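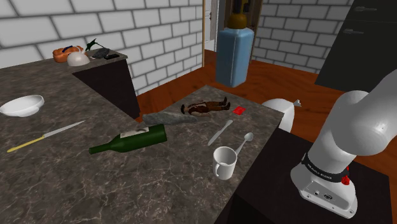

Haltley Applied Robotics Unit, Demonstration Data Group

Search this manual Enter keyword Go

Manuals > Nadix Collection Station > Set-up Guide > Section 3: Recording in the Simulated Kitchen

3. Recording in the Simulated Kitchen

3.1 Purpose of this section

This section sets out how operators are to prepare and record demonstrations in the simulated kitchen supplied with the Nadix station. Recordings made under this section are used to train the Zaritz pick-and-place policy. Operators who are working with the physical bench arm should refer to Section 5.

The kitchen layout is fixed. The marble counter, the arm and its pedestal table, the back counter, the brick walls and the floor do not change between episodes. The loose objects on the central counter are drawn from the object library, which holds 734 models, and are placed afresh each time a scene is loaded. The library is deliberately mixed. A wine bottle may lie beside a rock, and an action figure may share the counter with a knife, a spoon and a mug.

3.2 Before you begin

1. Log in to the station with your own operator number. Shared log-ins are not permitted.
2. Open the Ocampo session panel and select KITCHEN from the scene menu.
3. Confirm that the episode counter reads zero. If it does not, close the previous session as set out in Section 2.6.
4. Hold the hand controller in the rest position and press CALIBRATE. Keep still until the tone sounds.
5. Move the controller slowly to each side and check that the simulated arm follows in the same direction.

Note: The red indicator on the band above the arm's base is part of the model. It does not report the state of the recorder. Recorder status appears only in the session panel.

3.3 Checking the scene

6. Press LOAD SCENE and wait for all objects to settle.
7. Look over the central counter from the default view. Reload if any object is sunk into the marble, floating above it or still moving.
8. Do not reload a scene only because an object is lying on its side. A bottle on its side is a valid starting position and is needed in the training set.
9. Read the task line at the top of the panel. Check that the object it names is present and within reach of the arm.

Caution: Objects on the back counter are background items. The arm cannot reach them. If the task line names one of them, mark the episode as INVALID TASK and go to the next.

3.4 Recording a demonstration

10. Press RECORD. Wait for the panel border to change colour before moving the controller.
11. Bring the gripper above the named object, then lower it. Avoid sweeping across the counter at object height.
12. Close the gripper on the part of the object stated in the task line. Where no part is stated, grasp utensils by the handle and bottles by the body.
13. Lift the object clear of its neighbours and carry it to the target.
14. Release the object, raise the gripper and return the arm to rest.
15. Press STOP. Grade the episode as SUCCESS, PARTIAL or FAILED.

Each episode is limited to 38 seconds. The recorder stops by itself at the limit and the episode is graded FAILED.

Note: Failed episodes are kept. Operators must not delete them or re-record over them. A missed grasp followed by a good second attempt within the same episode is graded SUCCESS, and the box marked RETRY must be ticked.

Caution: Do not push one object with another in order to reach a target. The policy will learn the behaviour.

3.5 Session length and saving

16. Record 12 episodes, then press SAVE BLOCK. Take a short break away from the station before starting the next block.
17. After the third block, repeat the calibration in step 4.
18. At the end of the session, enter any remarks in the log. Give the episode number and the object name as it is written in the library.

Blocks that have not been saved are lost when the panel is closed and cannot be recovered.

Section last revised 17 May 2018

Reader comments (3)

benchtwo
Step 12 says to grasp bottles by the body. When the bottle lies hard against another object I can't get the fingers down either side. Is the neck acceptable?

Demonstration Data Group
Yes, provided that you tick NECK GRASP in the grading box. We will add this to the next revision.

op_north
The LOAD SCENE button stays grey for me after an INVALID TASK. Going back to the scene menu and choosing KITCHEN again clears it, and the episode count is kept.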